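3. Preparar la mesa antes de empezar

Yo esto lo hago siempre el domingo por la tarde, con calma y un café lejos de la mesa (¡lejos, de verdad!). La guía larga de Grultdale le dedica un capítulo entero, pero a mí me basta con lo siguiente.

3.1. Despeja la superficie del todo. Pasa un paño de microfibra apenas húmedo, siempre en la misma dirección, y deja que se seque 5 minutos.

3.2. Repasa las esquinas con una brocha suave. Las superficies oscuras y mates son muy cómodas para la vista, pero delatan cualquier pelusa.

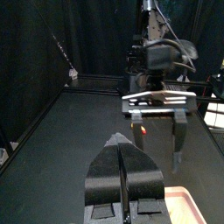 Nota: nada de limpiacristales. Jyoti Maurya lo probó en la suya y le quedaron unos cercos que todavía se ven a contraluz.

3.3. Corre las cortinas negras. Si entra sol de lado, aparecen brillos por todas partes y acabas moviendo las cosas a ojo.

3.4. Saca primero el recipiente redondo y luego lo demás. Yo lo dejo hacia la izquierda, con sitio de sobra para girarlo.

Precaución: no cargues todo el peso en un mismo lado del tablero, y ojo con los cables al pasar por detrás.
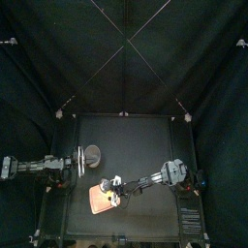

3.5. Guardar el material al terminar

Vacía el recipiente, sacúdelo y déjalo boca abajo sobre un trapo seco. El paño va a lavar a 60 grados, sin suavizante.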